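Progress report, September
Project: Pantry Corner, Clundine residence
Prepared by: Kristýna Rusnák
For: Mirjam Zaugg, Nieto Fund

Dear Mirjam,

I send you the report for September. The first one was too long, so I try to keep this one short.

Supplies
The shelf for the dry food is now in use. In this month we gave out 153 portions, mostly in the evening, when the students come back from the late classes. Rice and noodles go first. The canned beans go slowly and I would like to order less of them. Maritza Echeverri changed the order list with me and we moved 30 dollars from beans to soup mixes.

Soup baskets
Before, the soup packets were on the shelf in their cartons and people opened a new carton when the old one was not finished. Now we put them into baskets by kind. The yellow basket is for the soups from the Chinese grocery in Skurville, which many of our residents asked for. The text on these packets is only partly understood by the others, therefore Maritza is writing small cards in English with the name of the soup and how much water it needs. Two cards are ready. The rest will be finished in October.

Room
Konrad Grabner repaired the door of the lower cabinet. The lamp above the sink is still not good and we wait for the electrician. This was promised for August, I am sorry for the delay.

Money
We spent 55 dollars on baskets and card material. All receipts are with Konrad. The amount for food is inside the plan.

Next steps
Finish the cards, make a second order with the Skurville grocery, and ask the residents which soups they want again. I would also like to know if the unused money for transport can be moved to food. Please write me your decision before we make the next order.

With kind regards,
Kristýna Rusnák
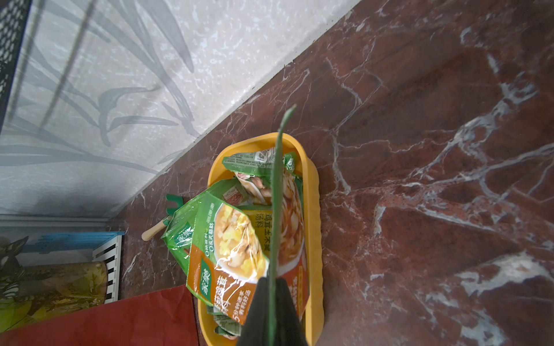

Yellow basket with soup packets, including chicken and corn soup.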